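Hand-held gripper (Sastdale pattern)
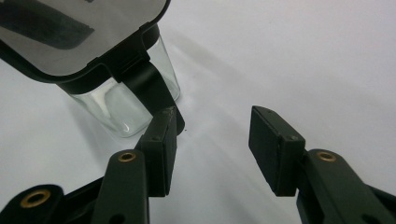 Bullholm, January

The Sastdale gripper is a hand-held, two-finger tool used for trying out finger shapes and recording grasps before anything gets bolted onto an arm. I've kept this entry going for our wiki since the first one was built, so forgive me if it wanders into things only I care about (mostly pads).

Design

Each finger is a linkage of flat plastic plates, dark green going on black, with brass grommets where the holes are and a rectangular pad at the tip. The camera rides on the tool itself and looks out over both fingers, so you get the pads in every shot along with whatever you're reaching for. That took me a while to like! Now I can't stand working from a side camera, where one finger always hides the other.

The linkage is meant to keep the pads facing each other as they close. Ours does that well near the middle of its travel and a bit less well when it's wide open. The pads are held on with small screws, and you can swap a set in a couple of minutes if you haven't lost the short driver. They scuff along the edges with use – I don't replace them for that, only when a corner goes.

Compared with the Lombardi and the Tanach

We have run three grippers on the same bench. The Lombardi is a powered parallel-jaw unit, very steady, and it will sit at one opening all afternoon without a complaint. It's also heavy, and changing its fingers means taking off a cover with far too many screws. The Tanach is lighter and quicker, with narrow tips that I love for pens and cable ends and dislike for nearly everything else.

The Sastdale is the one I reach for when I don't know yet what I want. Your own hand does the squeezing, so you feel a bad grasp before you see it. The trade-off is that you also cover for a bad grasp without noticing, and then the same finger shape goes on an arm and fumbles. Dayana Ochoa pointed this out during our first round of trials and she was right, so we now log every attempt, including the ones we saved with a twist of the wrist.

Use with lidded containers

Clear containers with latched lids are my favorite test piece for this tool. The one we use has a clear plastic body, a thick black rim around the lid and a flat black latch strap. There are really two places to go for it: straight onto the walls, or in beside the latch with one finger. The wall grasp is simple to aim but the body tapers, so the pads want to ride along the slope as you squeeze. Coming in by the latch gives the finger an edge to work against, though you have to open wide and keep the other finger well clear until you're lined up.

In the January trials we made 17 attempts with the standard pads, and 12 ended in a clean lift. Of the failures, 2 were me popping the latch by accident and the other 3 were slips on the taper. I wouldn't read much into numbers that small, but the slips did all come from the wall grasp.

Clear plastic on a white surface is also a nice hard case for the camera. The walls show the background straight through, and what you get to work with is a few highlights, some gray reflections and a soft shadow. The black rim and latch are a gift here. Our tracker locks onto the rim first almost every time, then guesses the rest of the body from it, and the guess gets worse as the container tips over.

Known problems

The grommets need checking after a long session, more so on the outer arms. Cold mornings make the linkage stiff (the workshop at Bullholm is not a warm place). Softer pads have been tried on the Tanach and help a lot with slick plastic, but I haven't cut a set to fit the Sastdale yet. The pad drawing is in the shared folder under the old name, and the screw spacing on it still needs correcting.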